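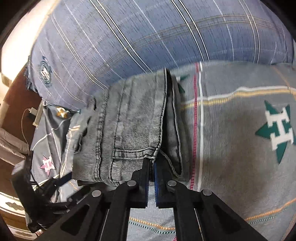

Why did the arm keep dropping jeans it had already picked up?

The jaw opening was recorded wrong in part of the training data, so the arm learned to stop closing a little too soon on thick cloth.

Figure 4. Hand-held gripper pinching the bottom of a folded leg on a pair of grey jeans, with the jaws nearly touching.

5.3 The drops, and where they came from

I'll tell it in the order it happened to us, because the order is half the trouble. We had 1,375 demonstrations in the Valetden set, all of them collected with hand-held grippers, and the first policy we trained on them folded T-shirts and pillowcases well enough that I stopped watching the arm closely. Then Debora Farina put a pair of jeans in front of it. It reached for the hem, closed, lifted a short way and let go. Then it carried on through the rest of the fold with nothing in its jaws, very calmly, and finished by patting the bed.

My first guess was the camera. Denim bunches up, the inside of the leg shows next to the outside, and from above it can be hard to say how many layers you're about to pinch (Figure 4 gives a fair idea of the kind of grasp I mean). I spent most of September on that guess. We changed the image crops, we retrained with more jeans, and Ibsa Endale even tried telling the policy which item it was handling. The drops stayed.

What finally moved us was a dull plot. Adanech Worku lined up the recorded jaw opening against the time each demonstrator began to lift, and for one group of recordings the number at "fully closed" crept upward through the session. A gripper squeezed shut on nothing should read the same in the morning as it does at four in the afternoon. Ours didn't. A pin joint in one tool had worn, the two sides no longer closed evenly, and the reading we trusted was taken from the side that had stopped short. The demonstrator felt a firm pinch and kept going. The log said the jaws were still slightly open.

On thin cloth this hardly mattered, since the arm's own controller closes until it meets resistance within a small band. A jean hem is stiff, though, and it pushes back early. The policy asked for an opening that looked normal by its training data, the controller agreed it had arrived, and the pinch was too weak to hold the weight of a leg. I think that explains nearly all of what we saw, although I can't rule out some slipping at the pads as well.

We pulled every recording made with the worn tool after its last good check, 399 in total. I argued for correcting them with a sliding offset. Aliki Michailidis argued for throwing them out, and she won — we couldn't say when in a session the joint began to shift, so any offset would have been my opinion written into the data. The retrained policy lifted the same jeans without letting go in all the repeat trials we ran on the Prernetti arm. I'd want heavier items before claiming more than that.

There's a safety side I nearly left out. While chasing the drops, I raised the closing force limit for an afternoon to see if a harder squeeze would cover the fault. It did, mostly. It also meant the arm would have closed harder on a hand, and Getachew Worku was straightening the cloth by hand between trials. He noticed the setting before I mentioned it, and he was right to be annoyed. The limit is now locked in the controller, and changing it takes two people.

Each tool now gets closed on a metal gauge at the start and end of a session, and the recorder won't save a session if the two readings disagree. The check adds 3 minutes. Section 5.4 covers the recordings from before the gauge existed, which we kept, and how far I'd trust them.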